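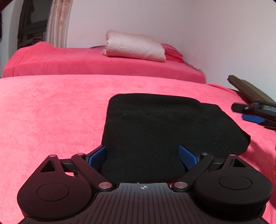

Ticket: Zimus hand gripper, jaws drop second layer of folded cloth

Opened 6 May 2026
Status: open, waiting on me
Category: mechanical / jaws (I picked this. The form suggested "user technique" and I changed it back.)
Build: Zimus hand gripper kit, printed parts from Gasser workshop, blue textured pads from Wostar, recording with Branis

What happens

I put the open jaws around the edge of a folded black cloth on the bed, close them and lift. The top layer comes up. The layer under it stays down or follows for a bit and then slides out between the pads. A flat single layer is fine. A thick fold is fine. It's the in-between thickness that fails, and that's most of what I want to pick up.

What I expected

The kit page says the linkage "keeps the fingers parallel throughout travel." I would like to know throughout whose travel. On mine the pads lean in toward each other when the jaws are wide.

Already checked before anyone asks

Pads glued square to the fingers. Yes.
Pads clean. Wiped with a damp rag and left overnight. This cloth sheds lint, so I redid it twice.
Pivots tight. All snugged by hand, none of them bind.
Trigger reaches its stop. Yes, with nothing in the jaws.
Firmware. There is no firmware in the jaws. Please stop sending me the firmware article.

Reply 1 from kit support (pasted from email)

"Thank you for reaching out. Pads may require a break-in period of 2000 cycles before reaching full grip. Please continue using the product and let us know if the issue persists."

My answer

I don't believe in the break-in period. It isn't in the manual or on the Wostar page for the pads, and it's a handy number if you'd like somebody to go away for a month. Rubber that gets grippier the more you rub it on fleece would be news to me. I also asked where the 2000 came from and got the same paragraph back.

Still, I said I'd test it, so I closed the jaws on a scrap of the same cloth in the evenings with the Branis counter running.

Test 1, pad wear

Went past the 2000 mark and kept on to 3000 so there would be no argument about it. Same failure, same spot in the travel. If anything the pads pick up more lint now. I'm calling this one dead.

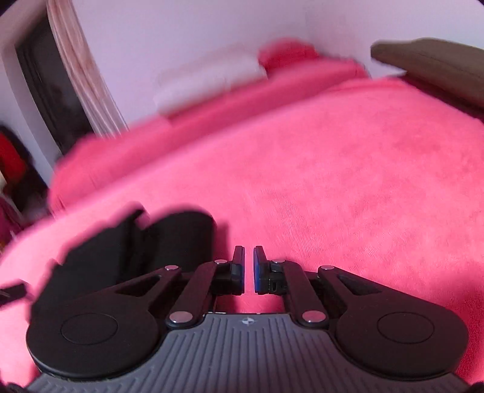

Test 2, closing gap

My own guess from the start was that the pads don't meet evenly. With the jaws nearly shut I slid a strip of printer paper down between them from the top, then pushed one up from underneath. The bottom grabs first. At the top the paper still moves freely. Add a bit more squeeze and the top closes too, but by then the cloth has been pushed upward and the lower layer is already on its way out.

That would fit the symptom. It would also fit the two fingers having been printed on different days, and they were. The left finger is from the first batch at Gasser and the right one I reprinted after I drilled the hole off center. So I can't put all of this on the kit yet, much as I'd like to.

Test 3, swapped fingers left for right

If the right finger is the bad one, the fault should move with it. It did not move. Bottom still grabs first, on both sides as far as I can tell with a strip of paper. That points back at the arms.

Reply 2 from kit support

"Our team recommends using a stiffer surface, as soft surfaces such as beds may affect performance."

My answer

I moved to the kitchen table and ran the same folded cloth. It's a little better, I'll admit. The jaws can press down without sinking in, so the tips get under the fold more often. It still let go of the second layer on most lifts. And the job is folding laundry on a bed. A gripper that only likes tables is a pair of tongs.

Test 4, back on the bed, slower approach

Someone on the workshop board suggested coming in lower with the jaws wide, pads either side of the cloth, and closing in one slow pull. I doubted it and it does help.

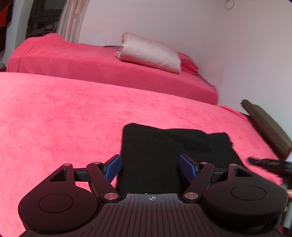
I did one full run of 64 lifts that way, same cloth, refolded each time. The first part of the run looked good enough that I nearly closed this ticket. Then the misses came back in a clump near the end. Could be my hand getting tired, could be the fold getting sloppy. I did not measure either one, so I'm making no claim. A test that depends on how fresh my wrist is doesn't prove much about the linkage.

One thing I noticed on playback in Branis: the jaw width trace goes flat before the jaws are shut. The tips stop, the trigger keeps moving. So there's flex somewhere between the two, and my money is on the inner arms. Support has the trace file. They have replied with a survey.

What I'm trying next

Reprint both inner arms at Gasser, same batch, same machine, solid fill. Leave the fingers alone this time so I only change one thing.

Add a 2 mm shim behind the lower half of nothing for now. I had one cut and ready, then realized it would make the bottom grab even earlier. It goes at the top if it goes anywhere.

Ask Wostar straight out if the pads come in a softer grade. Their chart lists "standard" and "standard plus" with no difference given.

Note to whoever picks this up at support: please don't mark it solved after seven quiet days. The workshop printer has a line for it and the arms won't be ready by then. I'll post the paper strip check again with the new arms on, and the trace with it, good or bad.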